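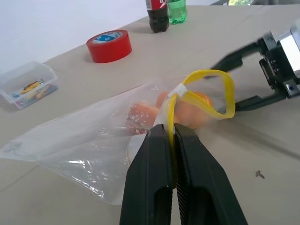
Two grippers at the work table, one holding the yellow strap on a bag of food. Open day at Noreck, Grarnimthorpe.

2020-09-30

The engineer who runs the two-arm table at Noreck asked not to be named, partly because the company prefers it and partly, she said, because "the arms do the talking and I mostly pick things up off the floor." We spoke beside the table during the open day in Grarnimthorpe, between groups of visitors.

The job on show was handling bagged food. One arm takes hold of the strap at the neck of a clear plastic bag and the other reaches in to take it over. Visitors kept asking why a company that builds packing lines would spend a day on something a child can do.

"A box is easy," she said. "A box is the same shape when you let go of it. A bag changes every time you touch it, and then it shines at you, so the cameras have a bad time too. If you can pass a bag from one hand to the other, a lot of other jobs get easier."

Noreck has been working on the bag task for 3 months. The arms are taught by people, who steer them through the motion again and again while the cameras record. She put the number of recorded runs at 2,000 and said that 200 of those had been thrown out, most of them for slips at the strap.

"People think the hard part is the grip," she said. "The fingers close, fine. The hard part is the second arm. It has to come in from the side and open wide enough to get around the strap, and it can't knock the first one. When we started, it knocked the first one all the time."

I asked about speed, which was the other thing visitors brought up. A trained packer would have the bag moved before the arms had lined up. She agreed.

"It's slow. We run it slow for visitors, and it isn't fast on other days either. I have 30 seconds in my head as a number I would be happy with for the whole handover. We are not there."

The table at Pramley, the company's other site, is set up the same way, and the two teams swap recordings. A third group, in Requena, is due to get its own pair of arms in October. She expects the lighting to cause trouble. "We have one kind of light here and they'll have another. The bag will look different to the cameras. We'll have to record some of it again."

The questions she liked best came from people who pack for a living. One asked what happens when a bag splits. Another wanted to know whether the arms could tell a soft bun from a hard one — they can't, she told him, and nothing in the present work is meant to fix that.

"He said that would be the first thing he'd want," she said. "I wrote it down."

The next group was at the door by then, and she went to reset the arms.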